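## Stockroom changes at Brornside

The parts stockroom at Brornside reopened on 11 June 2018 after its yearly sort-out. Most of the shelving is where it was. The main difference is the bins. The old cardboard trays along the back wall are gone, and small parts are now kept in gray rectangular bins, one kind of part to a bin.

Ngozi Jibrin, who runs the stockroom, started planning the change in February, when a count of the Okex fasteners came up short and the missing boxes were found under a stack of empty trays. The count has since been done again and the stock list on the shared drive is correct. Please throw out any printed copies you have at your bench.

The gray bins are used at the picking station too, so a bin can go from the shelf to the station and back without anything being tipped out into another container.

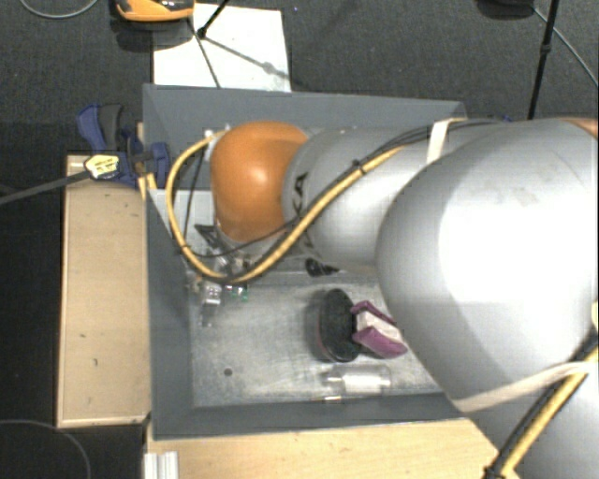
### Filling and returning bins

- Fill a bin no higher than 2 inches below the rim. Parts piled above that fall out when bins are stacked.
- Stack bins no more than 6 high on the floor. On the shelves, one high.
- Keep packing paper, bags and twist ties out of the bins. There is a recycling cart by the door.
- Put the label on the short side, facing out. Blank labels are in the top drawer of the desk.
- If a bin is cracked, leave it on the desk with a note. Don't put it back on the shelf.

Mixed bins were the biggest problem last year. If you find two kinds of parts together and don't have time to sort them, write MIXED on a label and leave the bin on the bottom shelf by the desk.

### Deliveries

We bought 60 bins to begin with. More are on order from Onuoha and will go to the Miditgate building first, where the shelves are still being put up. Miditgate staff should keep using their trays until the new bins arrive.

A delivery of 2,000 corner brackets is also due. These will stay in their cartons on the pallet rack until there is shelf room. Take what you need from the open carton, and finish it before cutting open another.

### Lost and found

Sorting the shelves turned up a tape measure, a pair of reading glasses and several mugs. They are in the box under the desk. Anything left at the end of the month will be given away.

Questions about labels or missing stock should go to Ngozi.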